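# About Mirkach

Mirkach is a calibration and repair laboratory for weighing equipment. We service bench scales, floor scales, counting scales and laboratory balances for food producers, pharmacies, feed mills, machine shops and schools. The laboratory occupies one building, with the mass laboratory at the north end, the repair benches in the middle and the training room beside the front entrance.

We do not manufacture scales and we do not sell new ones. A customer who needs a replacement is given a written specification to take to a dealer of their choice. We receive no commission from dealers.

## Scope of work

Equipment accepted at the bench:

- Analytical and precision balances
- Bench and counting scales up to 70 kg
- Crane scale indicators (indicator only, without the load cell)
- Test weights, individual or in sets

Equipment calibrated on the customer's site:

- Floor and pallet scales up to 3000 kg
- Tank and hopper weighing systems with accessible hanging points
- Checkweighers, in static mode
- Any balance that cannot be moved without losing its setup

Truck scales are outside our scope. They require a test vehicle, and we do not own one. Requests for truck scales are returned to the sender within one working day so that another laboratory can be contacted.

We repair most strain gauge instruments whatever their age, provided that a load cell with a matching mounting pattern can still be bought. Force restoration balances are repaired down to the level of the weighing cell. The cell itself is exchanged as a unit.

## How a calibration is done

Each instrument is first tested in the condition in which it arrives. Nothing is cleaned, leveled or adjusted before these readings are taken, except where dirt would damage our weights. The as-found readings are what a quality department needs in order to decide whether earlier weighings can be trusted, and they cannot be recovered once an adjustment has been made.

The instrument is then cleaned, leveled and left under power. Bench scales are left for 30 minutes. Analytical balances stay in the mass laboratory overnight with the draft shield doors slightly open, so that the chamber and the room reach the same temperature.

Four tests follow: repeatability, eccentric loading, linearity and return to zero. Repeatability is tested with a single load near the upper end of the range normally used by the customer, which may be far below the rated capacity. We ask for this range on the intake form. When the field is left blank we test at half of capacity and say so on the certificate.

Adjustment is carried out only with the customer's consent. If an instrument is adjusted, all four tests are repeated and both sets of readings are reported.

## Certificates

A certificate lists the readings, the loads applied, the air temperature at the start and end of the work, and the measurement uncertainty for each point. It identifies the weight set used. It does not state a date for the next calibration unless the customer has asked for one in writing, as the interval depends on use and on the customer's own tolerance.

Pass or fail statements are optional. Where one is requested, the customer chooses the tolerance and we apply the decision rule printed on the back of the order form. Readings that fall inside the uncertainty band around a limit are reported as undetermined.

Certificates are issued as signed electronic files. Paper copies are mailed on request.

## Reference weights

Our working weights are compared with our own reference set every October, and the reference set is sent out to an outside laboratory in alternate years. Cast iron weights used on site are checked more often because they are handled more and their paint chips. A weight that has drifted past one third of its permitted error is removed from service, even though it is still formally within limits.

All weights of 1 kg and below are lifted with forks or gloved hands. Larger stainless weights are moved with padded handles. A weight that has been dropped goes back to comparison regardless of its appearance.

## Training room

We run a one-day course for people who use or check scales at work. It covers placement, leveling, daily checks, the reading of a certificate and the common causes of unstable readings: drafts, static charge, vibration, and samples that are warmer or colder than the room. Groups are kept small enough for each participant to complete a full eccentric loading test by hand.

Participants may bring a balance from their own workplace. It should be delivered the afternoon before, so that it is warm and stable by 9:00 a.m.

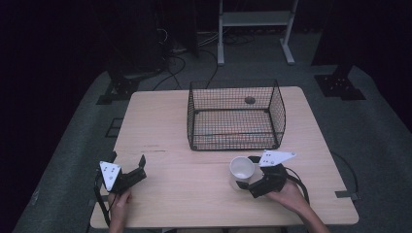
The course ends with a written exercise in which participants calculate a minimum sample weight from a series of repeat readings. The exercise is not graded. A solution sheet is handed out afterward, including the two mistakes that occur most often: using the readability of the display in place of the standard deviation, and forgetting to subtract the container.

A second course, for in-house technicians, deals with load cell replacement and corner trimming. It takes two days and requires basic soldering skills. Participants need to be comfortable with a multimeter.

## Staff

**Normand Lapointe** is laboratory manager. He approves all certificates above 30 kg, maintains the uncertainty budgets and answers technical complaints.

**Yiran Du** is responsible for the mass laboratory and the reference weights. She carries out all weight calibrations and most analytical balance work.

**Arvid Berge** runs the on-site service. He plans the routes, looks after the cast iron weights and the lifting gear, and should be contacted with any question about floor strength, access or hoists.

**Soledad Saavedra** heads the repair benches and teaches the technician course. Quotations for repair come from her.

**Yasuo Hirose** handles intake, shipping and scheduling, and teaches the one-day course.

## History

The laboratory began as the scale workshop of Diltitz, a maker of dairy equipment. The workshop looked after the platform scales on the milk intake docks and later took in work from neighboring plants. When Diltitz moved its production to Wundimholm, the workshop was bought by its own technicians and given its present name. Several of the original bench fixtures are still in use, including the corner loading jig for platforms with a square top.

The balance service was added when we took over the instruments and customer records of the Brandão balance shop. Records from both predecessors have been kept. If your scale was serviced by either of them, quote the serial number and we can usually find the earlier readings, which are useful when judging long-term drift.

Job numbers run in a single series across repair and calibration. Job 2089 was the first to be issued under the Mirkach name, and lower numbers belong to the Diltitz workshop. Brandão records are filed separately by serial number.

## Sending equipment

Remove the weighing pan and pack it separately. If the instrument has a transport lock, set it before the box is closed. Please do not ship analytical balances in loose fill, which works its way into the weighing chamber and has to be removed before any test can begin. Foam blocks or the original packaging are suitable.

Include the power adapter. Many faults reported to us as drift are caused by a substitute adapter, and we cannot reproduce them without it.

Scales that have been in contact with hazardous substances must be accompanied by a signed decontamination statement. Boxes without a statement, where one is required, remain closed at intake until it has been received.

Turnaround for calibration is five working days from the day the box is opened. Repairs are scheduled after the quotation has been accepted, and the time depends on the supply of parts. Customers whose production stops without the instrument may ask for a reserved slot. Reserved slots are agreed in advance with Yasuo Hirose and cannot be assigned to equipment that has already been shipped.

## Complaints and corrections

Errors in names, addresses or serial numbers are corrected free of charge, and the corrected certificate carries a revision letter. Technical complaints should be made in writing and quote the job number. Normand Lapointe reviews the original readings, and if they do not settle the question the instrument is tested again by a technician who did not do the first calibration. If the second result does not agree with the first within the stated uncertainty, the certificate is withdrawn and the fee refunded.

## Visits

The intake counter is open from 7:30 a.m. to 4:00 p.m. on working days. Equipment may be dropped off without an appointment. Visits to the mass laboratory are possible by arrangement with Yiran Du, outside measurement hours, as the presence of additional people in the room changes its temperature.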